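Home | Notebook | Episodes | Props | Contact

Workshop notebook, Rudska series two
20 Feb 2021

Saturday, so the building was quiet and I had the edit room for myself until lunch. I write this down now because on Monday I will not remember the half of it.

First the big question, which everybody asks me in the corridor: do we have a third series? I don't know. Catriona Imrie had a call with Mulcahy on Thursday and they said they are "positive", and they wanted the viewing numbers for the last two episodes before they say more. No contract, no dates. The writers have an outline for a first episode and have stopped there until somebody pays for the second. If September is still the plan for shooting, we must hear something before Easter, or the Kurkden sets will be given to another production. I asked Catriona if I may tell this to the crew and she said yes, but please no guessing in the group chat.

Episode six, recut. The version from Wednesday was too long by 300 frames after the titles were put in. I took most of it from the ferry dialogue. The brother now says only "You sold it", and we stay on the sister for her answer. I was afraid the anger would come too early, but I watched it three times and it holds. The rest came from the walk up to the house, where we had two shots of the same gate.

Shot 796 is still wrong. The coat is buttoned in the wide and open in the close. Callum Mowat thinks viewers will not see it. I think they will, these are people who stop the picture and write to us. We have an alternate close from the second day where the coat is hidden by the door, but her voice is weaker there. I laid the sound from the good take under it and it works if you don't look at the mouth on "never". Callum to check with fresh eyes.

Sound: the Fenex recorder made the clicks again, only on channel 2. I listened to the whole harbor reel and marked every click I found. Cable was changed last week, so it is not the cable. Maybe the input itself. Please use the other channels for dialogue until it is repaired, and write on the sound sheet which one you used. Twice this week the sheet was blank and I had to guess.

Music: the temp track on the last scene must go. Everyone has become too fond of it and we can't pay for it. The composer sent two sketches, one with piano and one with only strings. I prefer the strings. The piano tells you what to feel before the actor has opened her mouth. I put both in the shared folder, in the same position, so you can compare without moving anything.

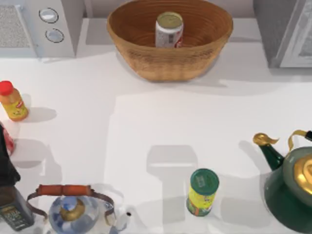
The kitchen scene in episode seven is the one that I worry about most. On paper it is four pages, mother and son, one long argument while nothing gets cooked, and the director wants it in as few cuts as possible. I tried to plan it with small shapes on paper, where each person stands at each line, and already on page two the son has no reason to cross the room. He needs something to go to. With a can standing up in a wicker bowl on a white countertop, and the knobs of the appliance up in the corner, he has two places for his hands: he can turn the can around during the mother's long speech, and go to the knobs when he doesn't want to answer. I wrote this in the margin of the script for the director. If she doesn't like it, then we need a chair, and a chair makes the whole thing slower.

Continuity for this scene will be difficult if he touches things. Every take must begin with the same side of the can to the lens. I will ask for a photo before each take and not trust my memory, it was bad enough with the coat.

Storage: drive B is almost full. I moved 1347 files of series one to the archive and checked that they open – not all, but a good number from every folder. Do not delete anything from B yourself. If you need room, ask me and I will find it.

For Monday:
– Callum looks at 796, yes or no by noon
– strings or piano, everyone gives one vote by mail
– Catriona sends me the new episode order, I have still the old one on my wall
– ask if the Fenex can be repaired here or must be sent away
– titles for episode six, the second name is spelled in two ways and I don't know which is right

Went home at four. The heating in the edit room is off on weekends, take a sweater.

6 comments | 2 shares
Last updated: Saturday evening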